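Van Dusen Workshop, Asden Building
Tableware notebook, shared copy
Oct 16, 2025
Entry by Emmett Abernathy. Read and initialed by Hưng Võ.

Continued from the previous entry. The dishwasher results remain on the sheet clipped inside the back cover and have not been copied over.

Purpose of the session: to compare the drinking vessels proposed for the reading room refreshment counter, with attention to stability when set down, ease of filling from a bottle, appearance against a white surface, and condition of the interior after ordinary use. The counter at the reading room is to be resurfaced in white, and the workshop table was accepted by all parties as a fair stand-in. Its finish is matte. The new counter will be slightly glossier according to the Stuson finish card, and this should be kept in mind when anything is said below about shadows and glare.

Room 13, blinds half lowered. Room temperature at the start was 73 degrees. Water was taken from the cold tap and left to stand in the room before use, in accordance with the procedure agreed in March.

Items on trial: the cream plastic cup, the teal-green cup, the cup with the blue ribbed sleeve, and the clear vessel with the green striped band. A clear plastic water bottle was used for pouring. Its label was left on. Hưng Võ had suggested removing it so that the water level could be read without turning the bottle, but readers will be pouring from labeled bottles and the trial ought to reflect that.

Wipe-down of the table was done with plain water and a lint-free cloth. The citrus spray is not to be used in Room 13 until the question of residue is settled. A note to this effect has been on the cabinet door for some time and was again disregarded by someone earlier in the week. The spray has been moved to the Asden storeroom.
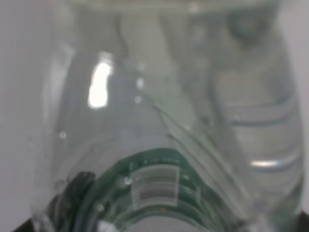
Bottle wall and green label, close view.

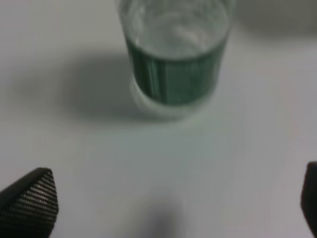

Green striped band.
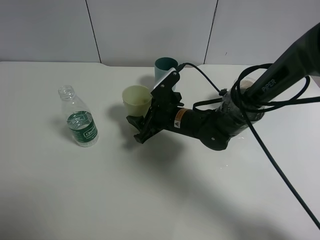 Bottle, cream cup and teal-green cup at the table.

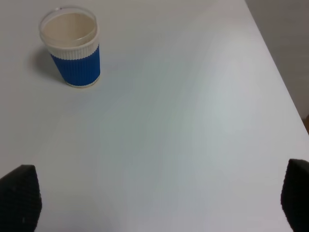

Cup with the blue ribbed sleeve.

Filling. All vessels were filled to a level judged suitable for carrying, then emptied and filled again by the second person. The cream cup was the easiest to pour into. Its opening is generous in relation to its height, and the stream could be directed at the inner wall without touching the rim. The teal-green cup is taller and must be approached at a steeper angle. Hưng Võ touched the neck of the bottle to its rim twice and considers that most readers will do the same. This is a hygiene point more than a matter of spillage, and should be raised with the reading room staff before any order is confirmed.

The bottle itself behaves poorly when full. The wall gives under the fingers and the first pour tends to come out in a surge. A hold lower down, over the label, improved matters. If bottles are to be provided at the counter in place of the jug, a stiffer bottle should be requested. Bottles of this kind also hold a crease once they have been squeezed, and a creased bottle looks used even when it has only just been opened. The jug remains the preferred arrangement of both persons present.

Setting down. Each vessel was set down at the ordinary pace and again somewhat carelessly. No tipping was recorded with water in the vessel. When empty, the sleeved cup rocked on one occasion and settled. It was placed near the corner of the table at the time, where the surface is known to dip, and the result was discounted after a repeat at the middle of the table. The repeat is initialed.

Grip. The ribbing on the blue sleeve is well liked. It gives a secure hold with damp hands and it is pleasant to turn in the fingers. The reservation concerns cleaning. The ridges are close together, and a soft brush was needed to work along them at the end of the session. Hưng Võ proposes that the sleeved cup go through eight cycles in the kitchen machine before an opinion is given, and I agree. The cycles are to be run with the cup in the upper rack and the mouth downward. The previous batch was loaded in both racks and the results could not be separated afterward.

Appearance on white. The teal-green cup and the blue sleeve are both readily found on a pale surface, including by a person who is looking at a page and reaching to one side. That was the chief complaint about the plain glasses in use at present, two of which were knocked over during the summer term, one of them onto an open ledger. The cream cup is less distinct. It is legible mainly by its shadow when the light comes from one side, and under the flat overhead lighting of the reading room the shadow will be weaker. Where a clear vessel is wanted, a dark band around the lower part is a sensible device. The green stripes can be picked out at once, while the clear part above them leaves the contents open to view. I would support a banded clear vessel for the lectern and the committee table, where glass is expected.

Interior condition. The cream cup has a faint stain on the inside. The cup has been in use in the staff kitchen, and tea is the likely cause, though the record for that shelf is incomplete and no firm statement can be made. It was washed by hand with ordinary detergent before the session. A second washing with baking soda paste is to be tried and the outcome entered on a fresh page. The concern is that a light interior will show tea at an early stage and that cups will be taken out of service while still sound. The interior of the sleeved cup is also light, a pale beige, and the same question will arise there. Brodora has been asked whether either style is offered with a darker lining. No reply at the time of writing.

Stacking. Not attempted today. The rack at the reading room has a clear height sufficient for the cream cup in stacks of 4, by the drawing. Whether the taller cup can be stacked at all under the lower shelf has to be measured on site. The drawing predates the shelf.

Storage of samples. All vessels are to be dried upside down on the slatted board and returned to the gray crate, with tissue between them. The bottle is to be emptied and kept. Please do not recycle it. The level marks that Hưng Võ intends to add to the label will be needed for the next pouring comparison, and a replacement from another supplier would have a different shoulder.

Provisional order of preference, subject to the machine cycles:
Sleeved cup, for general use at the counter.
Teal-green cup, for general use, if the rim question is resolved.
Banded clear vessel, for the lectern and committee table only.
Cream cup, not recommended in this color.

Hưng Võ wishes it recorded that he would place the teal-green cup first. His grounds are that it has a smooth outer surface to wipe, that staff will be washing many of these by hand on open evenings, and that a brush will not be to hand. The point is a fair one. It has been left open until the cycles are complete.

Outstanding:
Baking soda treatment of the cream cup. E.A.
Machine cycles, sleeved cup, upper rack. H.V.
Clear height under the lower shelf at the reading room. H.V., with a steel rule, not the tape.
Second letter to Brodora regarding linings and minimum quantity.
Gloss reading from the Stuson sample when the panel arrives, for comparison with the Room 13 table.
Replacement cloths. The present ones are shedding.

The table was wiped and the blinds were raised on leaving. The key to Room 13 is back on the Van Dusen hook and signed for.

Added later, H.V.: The steel rule is in the left drawer of the Asden bench, under the sandpaper. Brush used on the sleeve was the bottle brush with the bent wire. A straight one would reach the bottom edge of the ribs more easily.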